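Lomham wash house opens folding room for small loads

Mon 14 April

The wash house in Lomham has opened a folding room next to its dryers, and people can now bring small items such as cleaning cloths, napkins and face towels to be sorted and folded. The service is run by Bavus, which has managed the building for two years. It is meant for cafés and hair salons, but households may use it too.
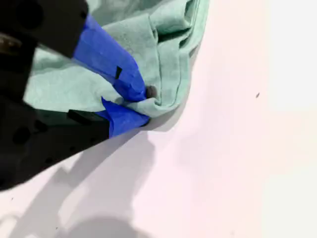 Ivars Rimkutė, who manages the laundry, said that small cloths take more time than sheets. "A sheet has a clear edge and you find the corners quickly," he said. "A soft cloth comes out of the dryer as a ball, and first you must open it on the table."

The room handled 114 bags in its first week. Bavus expects to reach some 235 bags a week when the cafés on Grotel Street begin their summer season. The tables were chosen in white so that lint and marks are easy to notice.

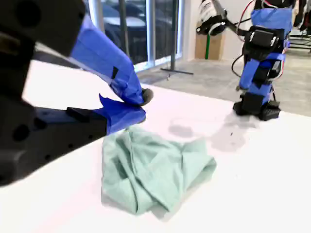 Cloths are laid flat, folded in half and then in half again, and put in piles by colour. Anything with a stain goes back to be washed without extra charge. The town gave 2,000 euros towards the tables and shelves, and the rest was paid by Bavus and the local shop Sproģis.

Bags can be left at the side entrance in the morning and collected the next day.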